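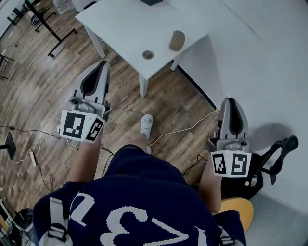
Home Textiles and Care: Handout 5
Knit fabrics and how they behave

Course tutor: Tiruwork Chala

Read this before the October lab. Bring one old knit garment you don't mind cutting.

1. Knit and woven

A woven fabric has two sets of yarn crossing at right angles. A knit is made of loops, each pulled through the one before it. The loops can open and close, so a knit T-shirt stretches over the head without a zipper and a woven shirt needs buttons.

Columns of loops are called wales. Rows are called courses. Most single jersey stretches more across the width than along the length. Check this on your own sample before you mark a cutting line.

2. Common types

Single jersey: flat on the face, small bumps on the back. Edges curl when cut. Used for T-shirts and nightwear.
Rib: raised columns on both sides. Used for cuffs and neckbands. Springs back well.
Interlock: smooth on both sides, thicker than jersey, edges lie flat. The easiest to sew for beginners.

The Havlíček swatch book in the cupboard has 39 samples with the fiber content written on the back. Please return it to the shelf the same day.

3. Shrinkage

Cotton knits are stretched during finishing. Washing lets the loops relax and the cloth gets shorter and often a little wider. Wash and dry the fabric before cutting, using the same settings you plan to use for the finished item.

To measure it, mark a square of some 128 mm on each side with a laundry pen, wash, dry flat, and measure both directions again. Write the two results separately. Don't average them.

4. Printed knits

A thick print sits on top of the loops and stretches less than they do. Over time it may crack. Turn the garment inside out to wash it, and keep the iron off the print. Chun-hung Ko's notes on ink types are in the folder marked Rudby.

5. For the lab

Label your sample with fiber, knit type and direction of the wales. Fill in tables 1 and 2. Table 2 needs the wash results, so start that part at home.

Related handouts
Handout 3: Fibers from plants
Handout 4: Reading a care label
Handout 6: Seams that stretch

0 comments | 2 shares

This site uses cookies. By continuing to browse you agree to our use of cookies.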